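Forum > Manipulation > Methods and results
Thread: Does freezing one arm count as a baseline?

ktapioca
Reading the Larnov write-up on sorting string with two arms. Their headline is that training both arms as one policy beats training them separately. Fine, but their "separate" version has one arm standing about like a guest at a wedding until the other has finished. Is that a baseline or a straw man?

shayne_lowther
Straw man. I said so in August and was told I lacked vision.

wesisier_bench
Bit harsh. They had 2545 demonstrations and split them the same way for both. The waiting arm is in the appendix, along with the reason: without it the grippers clouted each other on the handover.

shayne_lowther
Then the result is "two arms that can't see each other do worse". I could have told them that for the price of a sandwich.

Brodie H
We reran a small version with string and baskets. Joint policy still came out ahead, though the gap shrank a lot once each single-arm policy was fed the other's joint angles. Two seeds so far, so hold your applause.

ktapioca
Two seeds! Which one did you like best?

Brodie H
The one that worked. Ten are queued, Elsie has the machine until then. Our cell, fixed view and then a wrist view:
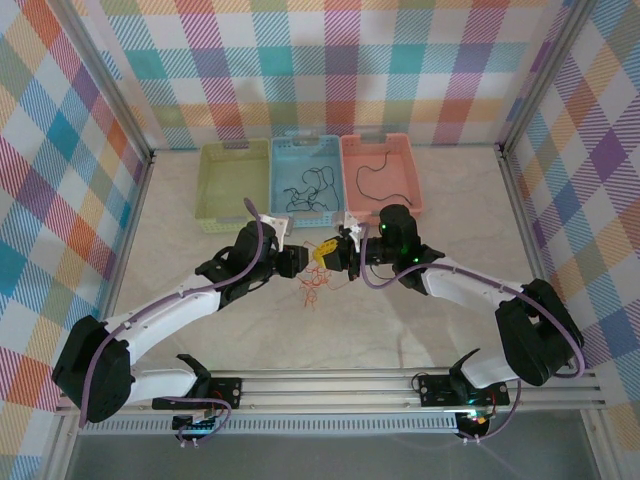
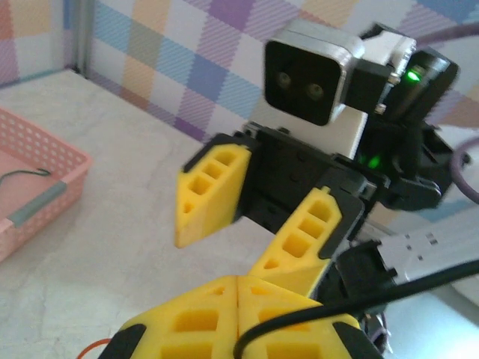
tegan_t
Plain question from someone who only does the statistics. If one policy drives both arms, how do you score a trial where one arm does its half properly and the other makes a mess of it?

Brodie H
We score the trial as a fail and log each arm's stage separately. The headline number is whole trials only, string in the right basket or nothing. The stage log is for working out who to blame, and I wouldn't compare methods on it, as a slow arm can look tidy just by never getting to the hard bit.

shayne_lowther
Larnov gave half marks. Page 10, under the table, in the small type.

wesisier_bench
For one of the tasks. Read the whole footnote.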